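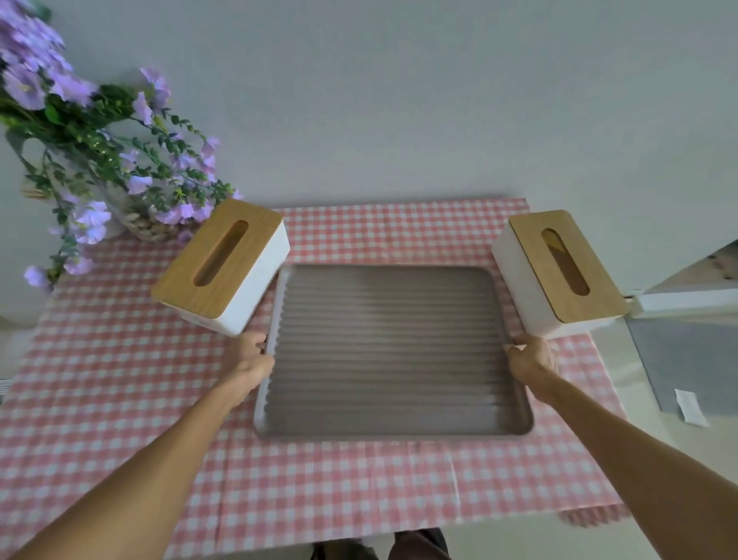

## 4. What people call things at home, and who gets to decide

I went into the interviews expecting to hear a lot of cute baby words, and I did hear them. Every household with kids had at least one word that started as a toddler's mistake and stuck. But the baby words were the easy part. People were proud of them, they told me the story right away, and the stories sounded a lot alike. What took up most of my notebook was duller on the surface: the plain English words that a family uses for its own stuff in a way that the people next door wouldn't follow.

As described in Section 3, 114 households in Monti and Desum kept word diaries for five weeks, and I then visited the ones that agreed to an interview. The diaries were paper booklets. I'd planned on using an app, but the pilot group in Monti hated typing at the dinner table (and so, they said, did everyone eating with them), and after that I printed booklets and mailed them out. I typed up the entries myself and coded them in Nirkex, which is fine for this sort of work once you stop fighting its tag menu.

### 4.1 Narrow words and wide words

The first thing I noticed is that home words tend to go in one of two directions. Some get narrower. "The bowl" is one particular bowl, and the other bowls in the cupboard have to make do with "a bowl" or "one of the bowls." If you ask a person in that house to hand you the bowl and they bring you the wrong one, that's a joke or an argument depending on the evening. Other words get wider. In one Desum household "the basket" meant the place where unopened mail goes, and it had gone on meaning that through a shoebox, a drawer and finally a corner of the counter with no container on it at all. I loved this one. The mother told me to put my coat down "but not in the basket," and I stood there looking for a basket.

Trays turned out to be a gold mine, which I can't say I saw coming. Figure 2 shows a tray with a raised white rim and a ridged gray floor, held at both sides over a gingham cloth, and if you showed that to my participants I'd expect "tray" from nearly all of them. Ask about the ones in their own kitchens, though, and the word splinters. I got "the carrier," "the breakfast," "the board," "Grandma's," and from one very sure nine-year-old, "the table's lid." A flat thing with a rim can do a lot of jobs, and households seemed to name it for whichever job came first. A tray that spent its early years going up and down stairs to a sick relative was still "the upstairs" in a house that no longer had stairs. The family had moved to a single-floor apartment in Monti, and the name came along in the box with the tray.

I want to be careful here. It would be easy to say that function drives naming and leave it there, and the older Balex survey of household vocabulary does pretty much say that. My diaries fit that idea for trays, cloths, and most containers. They fit it badly for furniture. Chairs were named for people far more often than for anything you do in them, and a good number of those people didn't live in the house anymore. A few had died. One was an ex-husband, and the woman who told me about "his" chair laughed, then said she'd been meaning to call it something else and hadn't come up with anything.

### 4.2 Corrections

The diary asked people to write down any time someone in the house used the "wrong" word and got corrected. I put "wrong" in quotation marks in the booklet too, and several people crossed the marks out. They felt strongly about it!

Corrections ran in every direction. I'd assumed parents would correct children, and they did, but mostly on outside words, the ones you'd need at school or at the store. For home words the traffic went the other way. Kids policed those hard. A father in Desum wrote that he'd called the blanket on the couch "the blanket" and been told by both his children that it was "the movie," because the blanket was on a bed. He noted the time (8:40 in the evening) and underlined it, and I still don't know why.

New adults in a house got corrected the most. Stepparents, roommates, a boyfriend who'd moved in during February, and a grandmother who'd come to stay all had thick correction pages. They also wrote the best entries. If you grew up with a word you don't hear it, and if you arrived last month you hear nothing else. The grandmother kept a running glossary in the back of her booklet, with arrows, and gave it to me with the comment that her daughter's family spoke "kitchen."

What happened after the correction varied a lot:

- Most newcomers picked up the home word and used it, sometimes with a little eye roll that they took care to record.
- A smaller group used it with the children and kept their own word for the other adults.
- A few held out. These were nearly all people who had once run a house of their own.

That last group deserves more than I can give it in this paper. The holdouts I interviewed didn't sound stubborn. They sounded a bit sad, or anyway wistful. One man told me that in his old place the drawer by the stove had been "the odds" and he wasn't going to call it the junk drawer for anybody. He had nothing against the new household. He liked it there. He just wanted one drawer.

### 4.3 Company words

Something changes when guests come over, and the diaries are full of it. People switched to the outside word while company was in the room – "napkins" for what had been "wipes" all week – and then switched back once the door closed. Nearly all of them did this without noticing until the diary made them notice. One entry reads, in full, "Said serviette. To the plumber. Never said it before in my life."

I coded these as company words and at first treated them as simple politeness. You don't want to confuse a guest. That works for the really odd ones. It doesn't explain why someone would trade one perfectly clear word for another, as with the napkins, or why families in Monti did it more with relatives than with strangers. My best guess is that company words are a kind of tidying up. You clear the counter, you put out the good towels, and you say "dining table" for the thing you've been calling "the desk" since school started. Relatives are the people most likely to comment on the towels.

I tried splitting the entries by who the guest was, and the groups got too small to say much. The Desum booklets in particular had long stretches with no visitors at all, and some people filled in the guest page with delivery drivers, which I hadn't ruled out in the instructions and should have.

### 4.4 Words that went away

The last page of the booklet asked for words the household used to use. I added it at the last minute and nearly cut it to save on printing, so I'm glad the layout left me a blank page to fill. People wrote in the margins and up the sides. A lot of these words belonged to one object and went when it did: a teapot, a car, a dog's bed. Others faded out as a child got older and started to be embarrassed by them. In several homes the adults kept on saying the word to each other when the child was out, a bit like a radio station with no listeners left.

I don't have a neat way to measure any of this. A diary can catch a word being used and it can catch someone remembering a word, but it can't catch the day a word stops. When I asked in the interviews, people would give me a rough year, or tie it to a move or a new job, and then someone else in the room would disagree. I've kept both versions in the coding wherever that happened, and the disagreements are marked with a D in the word list in the appendix. The spelling in that list is whatever the family used, even where two members of the same house spelled it differently.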